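言葉で指示すれば積み木を押して動かすロボット、成功率の数字はどこまで信じられるか

コトゥルソープ(Kotulthorpe)の研究施設で、日常的な言葉の指示を受けて卓上の積み木を動かすロボットアームの研究が進んでいる。開発チームは2022年5月に公開した報告書で、人間の操作記録から学習させた制御モデル「フラノスビー(Flanosby)」が「話し言葉による指示におおむね従える」と主張した。ただ、報告書を読み込むと、見出しほど景気のいい話ではない。

チームを率いるジヴコ・ドゥミトレスク氏によると、学習に使ったのは人間が遠隔操作でアームを動かした962件の記録だ。記録には後から「赤い星を円柱に寄せて」「黄色の六角形を左へ」といった短い文が付けられた。モデルはカメラ映像と文を同時に受け取り、アームの先端を次にどちらへ動かすかを出力する。物をつかむ動作は一切なく、押すだけである。同氏は「つかむ動作を省いたことで、言葉と動きの対応という問題に集中できた」と説明する。

手法そのものに目新しさは乏しい。人の操作をまねさせる模倣学習は昔からあり、そこに言語の入力を足した研究も珍しくない。チームが新しさとして挙げるのは、文の付け方である。作業の前に指示を決めておくのではなく、自由に動かした記録をあとで見返し、起きたことを文にする。この順番なら記録を集める手間が減るという。理屈は分かるが、従来の順番で同じ件数を集めた場合との比較は報告書に載っていない。

問題は評価のほうだ。試験に使われた指示文は40種類で、そのうち19種類は学習時の文と言い回しがほぼ重なる。残りについても、色や形の名前を入れ替えただけのものが目立つ。ロボット評価の手法に詳しいロザーリア・ヴェレシュ氏は「見たことのある文型で、見たことのある積み木を、見たことのある板の上で動かしている。これを言語の理解と呼ぶのは早い」と手厳しい。

成否の判定にも引っかかる点がある。報告書は、動かす対象の積み木が目標の近くに来れば成功としている。途中で別の積み木を押しのけても減点はない。指示の対象を取り違え、途中から正しいほうへ向かった試行も成功に含まれる。判定役は2人で、いずれも開発チームの一員だった。判定が割れた試行をどう扱ったのか、本文にも付録にも記述が見当たらない。

この点を尋ねると、実験を担当したルツィナ・ラスコフスカ氏は「割れた場合は映像を見直して話し合った」と答えた。見直しの件数は集計していないという。第三者による判定の予定についても聞いたが、「検討したい」との返事にとどまった。

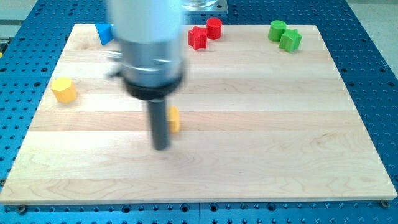
では、このロボットは指示の意味を分かって動いているのか。

現時点の結果からは判断できない。学習時の文に近い指示には反応するものの、知らない言い回しや、積み木以外の物を対象にした試験が行われていないためだ。

もっとも、評価できるところがないわけではない。動作の途中で指示を言い直すと、アームが進路を変える場面が報告書の付属映像に何度か収められている。決められた手順を最後まで再生するだけの仕組みでは、こうはいかない。ヴェレシュ氏も「そこは面白い。むしろその部分だけをきちんと測ってほしかった」と話す。映像は成功例から選ばれたもので、言い直しに応じなかった試行の割合は示されていない。

資金を出した機械メーカーのダレル(Daler)は、倉庫での仕分け作業への応用に期待を寄せる。同社のミルサド・ソフティッチ氏は「現場の人が普段の言葉で機械に頼めるようになる」と語るが、導入の時期は明らかにしなかった。板の上の積み木と、重さも大きさもまちまちな荷物との間にはかなりの距離がある。押すだけの動作で仕分けのどの工程を担うのかという質問にも、具体的な回答はなかった。

チームは学習用の記録と制御モデルの公開を準備しているとしている。公開されれば、別の研究室が別の机と別の積み木で同じ試験を行うことができる。公開範囲に失敗した試行の記録が含まれるかどうかは、まだ決まっていない。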